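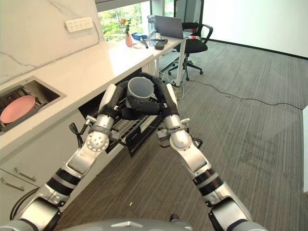
The most useful rulebook I have read this year is eight pages long, stapled in one corner, and most of it concerns kitchens. It was put together at Dranumham, a small shop that prepares household robots for long stretches of practice, and it is the sort of document you start reading to be polite and then find yourself quoting to your family over supper. Page three is given over entirely to drawers. A drawer pulled out from under a counter, with a wire rack in it and two black-gloved robotic hands closing on one gray cup just above the front edge, touches five separate rules by my reading, and I had spent my whole life up to then thinking of putting away a cup as something you did while thinking about something else.

I should say that I came to the subject as a skeptic, or at least as a person who has sat through a great many safety talks. Years ago I wrote about factory robots, and the rules there were mostly about fences. You kept the machine on one side and the people on the other, and if somebody opened the gate everything stopped. It was a good system and it saved a lot of fingers. But you can't put a fence through a kitchen, and so the people who hope to see robots working at our sinks have had to sit down and write a different kind of rule, one that sounds a good deal more like something your grandmother would have said.

Emerson Queiroz wrote most of the Dranumham book, and he laughed when I told him that. He grew up over his aunt's restaurant, and he thinks several of the rules came from her more or less word for word. "Don't reach across somebody. Don't leave a drawer hanging open when you walk off. Say something before you go behind a person who's carrying a pot," he said, counting them off while he hunted for his coffee. "She'd have fired half the robots I've worked with, and a few of the engineers too."

The drawer page is the one he is proudest of, so let me stay with it a while. The first rule is that an open drawer counts as an obstacle for everyone in the room, from the moment it starts to move until it is fully shut. The second is that a robot lets go of an object only when something else is holding the weight, whether that's a shelf, a rack or a person's hand. The third covers two-handed work, and says that when both hands are on one thing, a single hand is named as the lead and the other follows it, so the two never end up squeezing or pulling against each other. (He told me this one took the longest to write, and went through more drafts than his wedding vows.) The fourth says to practice with the plain, sturdy dishes before anybody brings out the good ones. The fifth is simply that a person within arm's reach of the drawer can call a halt at any time, out loud or with the button, and never has to give a reason.

I like that last one very much. I have worked in places where you did have to give a reason, and people got hurt while they were thinking one up.

Then there are cords, which get a page and a half. Anybody who has visited one of these practice kitchens knows how the black cables seem to breed, running along the floor by the cabinets and hanging in tangles under the desks. The book asks that somebody walk the floor before every session, moving or taping down whatever crosses a walking path, and that the same person sign the sheet. It also wants outlets near a sink checked on their own line of that sheet, apart from everything else. Queiroz is a bit of a bear on this point. He believes people in his field worry a great deal about the arm and hardly at all about the carpet, and he told me that in the shop's first year the worst injury was a sprained wrist from a trip over a charger.

Do the rules get followed? That was what I wanted to know, having seen plenty of handsome binders gathering dust. Firnesard, a company that runs its own practice rooms and borrowed the book last December, has kept its signed sheets ever since, and let me read through them. There were 543. The early ones are a little sad, with boxes skipped and whole lines left blank, and in the first month only 40 came back complete. Lately more than 80 in a month do. Nobody there would credit the paper alone. They shortened the sheet twice and hung a pen on a string beside it, and I suspect the pen did a lot of the work.

Not everyone is charmed. The team at Ertürk, which builds grippers, told me that house rules like these are fine for one shop but hard to test, and they would rather see numbers: how fast, how hard, how close. Queiroz agrees with them more than I expected. He wants the numbers too, and has left wide margins in the next edition so they can be penciled in as they come. He just doesn't care to wait for them before telling people to shut the drawer.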